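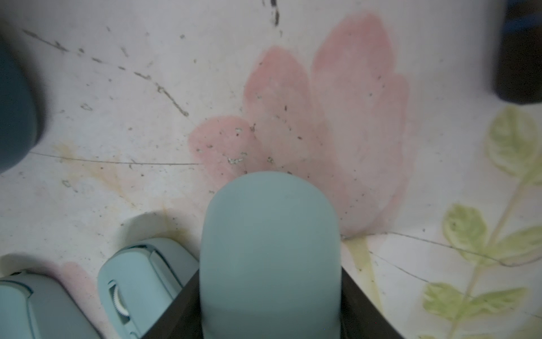 Chapter 6
The Table

Most people who build a robot arm at home spend four months on the arm and one Saturday afternoon on what goes under it. Then they spend the rest of the year blaming the arm. The work surface decides how well your gripper closes, how well your camera sees and how often you will crawl around with a flashlight looking for an M3 screw. It also takes a beating. A floral print is a cheerful thing to work on, and at gripper height it looks like a parking lot with petals: one long thin scratch through the left half, a row of dashed scuffs, chips where the pink has worn through to something paler. A vision program doesn't know which of those marks are part of the flower. For a while, neither will you.

This chapter covers choosing a surface, fixing two arms to it so they stay fixed, and walling it in. By the end you should be able to:

lay out a bench where both grippers reach the middle and neither reaches the other's elbow
mount two arms on one front rail and check them for level
judge whether a busy background is helping you or hurting you
write a damage log that a stranger could read

You will need the arms you finished in Chapter 5, a straightedge, a pencil and a willingness to drill into something you paid for.

6.1 A short history of bad tables

The first version of the Cunum bench was a door. Joaquín Saavedra had it left over from a bathroom job, and it had the great merit of being free. It had the smaller drawback of being hollow. When the left arm swung, the door flexed, the right arm dipped, and a gripper that had been told to stop just above the surface stopped just below it instead. The arms were replaced twice before anyone thought to put a level on the door.

The second version was a steel plate that took three people to lift. It did not flex. It also did not fit through the entrance of the shared shop at Ngcobo, and for most of August it lived in the parking lot, where it was much admired by pigeons.

The third version is the one we will build here. It has a metal rail across the front, with both arms bolted to it, and a replaceable top that can get as ugly as it likes without affecting the geometry. Our rail is 1,072 mm long and the working depth is 814 mm. Yours can differ. Write your numbers on the rail itself in marker, as the notebook will be in the other room.

6.2 One rail, two arms

Each arm gets its own mounting plate, and both plates go on the same rail. If the rail shifts, the arms shift together and your calibration is wrong in one direction only. Give each arm its own table clamp and it will be wrong in two, on alternating days.

Tighten the plates before you route the cables. Jacqueline Sabatier, who wired our bench, did it in the opposite order once and got to do it again. Leave enough slack for the wrist to turn through its whole range, then move the arm by hand to every corner and watch what the cable does.

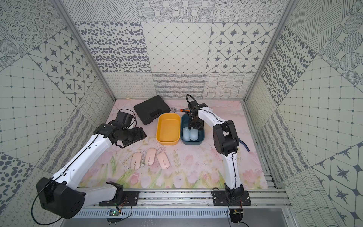 Figure 6.2. Both arms on the front rail. The right gripper is over the teal container; the yellow one is empty.

Look at the walls in Figure 6.2 before you order your own. Dots, ovals, lattices, stars and scribbles, all in gray on white. Severyn Mykhailiuk calls it the only bathroom he has ever debugged in. Patterned walls can give a camera plenty of detail to hold on to, and they can also give a poorly tuned detector plenty of imaginary objects to pick up. Section 6.4 has a test for telling which you've got. Run it with the containers out and again with them in.

6.3 The damage log

Every surface starts perfect and stays that way until you switch on the power. Keep a log from the first day. For each new mark, write down where it is, what the arm was doing and which finger was lowest. Draw it if you can't describe it. A scratch with an entry beside it is data; a scratch without one is a topic of argument at the shop.

Exercise 6.1
Cover your surface with plain paper and program 2,000 short moves, each ending with the fingertip just clear of the sheet. Remove the paper and hold it up to a window. Record every mark, and keep the sheet for Chapter 7.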